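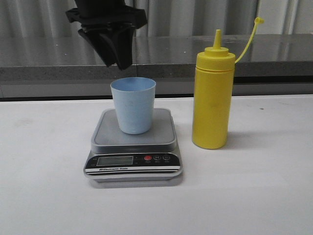
Light blue cup on a digital kitchen scale.

Product Data Technician, Garden and Outdoor Décor
Hedley Home & Garden, Biravier site
Posted 2019-10-09
Reference 2735
Permanent, full time

Hedley sells planters, bird baths, statuary, sundials and garden lighting by mail order and through its own website. The Biravier site holds the sample room, the photo studio and the product data team. We are recruiting one technician to measure, weigh and record new products before they are listed for sale.

The post reports to Glykeria Politis, Product Data Manager.

Duties

Unpack supplier samples and check them against the purchase order and the supplier's drawing.

Measure height, width and depth at the widest point, in millimetres, and enter the figures in the product record. Planters also need internal diameter, internal depth and the position of any drainage hole.

Weigh each item unpacked and again in its carton. Items under 2 kg are weighed on the bench; heavier items go to the floor scale.

Record material, finish, country of manufacture, mounting method and cable length where there is one. The material entry must match the supplier's declaration. "Stone effect" and "stone" are separate entries and are not interchangeable.

Measure the water capacity of bird baths and reservoirs by filling to the working line.

Write the first draft of the product description (seven lines maximum) to the house format. Final copy is edited by the web team.

Raise a query with the supplier where a measured dimension differs from the stated one by more than 12 mm. The listing is held until the query is closed.

Repack samples and label them for return, studio or disposal.

Essential

Accurate use of a tape, calipers and scales.
Clear written English.
Experience of entering data in a spreadsheet or stock system.
Able to lift and carry cartons with a sack truck. Training in manual handling is given.

Desirable

Previous work in a warehouse, goods-in or quality control role.
Some knowledge of cast resin, terracotta, fibreclay and powder-coated steel.
Ability to read a dimensioned drawing.
Familiarity with outdoor ingress protection ratings for lighting.

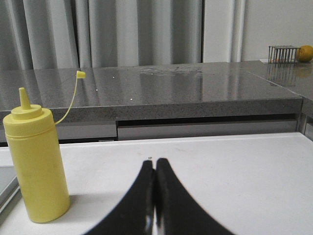
White tabletop with a yellow squeeze bottle at the left.

Hours and terms

Monday to Friday, early start, with an unpaid lunch break. Overtime is offered in March, when the summer range arrives, and is paid at time and a half. The probation period is two periods of six weeks, with a review after each. Safety footwear is supplied. Staff discount applies from the first day.

The sample room is on the ground floor with step-free access. Parking is free. The Lernia bus stops at the estate entrance.

How to apply

Send a CV and a covering letter of one page to Amerley Owusu, Recruitment, at the Biravier site, quoting the reference above. State your notice period and any dates on which you cannot attend an interview.

Shortlisted applicants will be asked to complete a short practical test: measure and weigh two products and fill in a blank record sheet for each. Tools are provided. The test is marked on accuracy and completeness; speed is not scored.

No agencies.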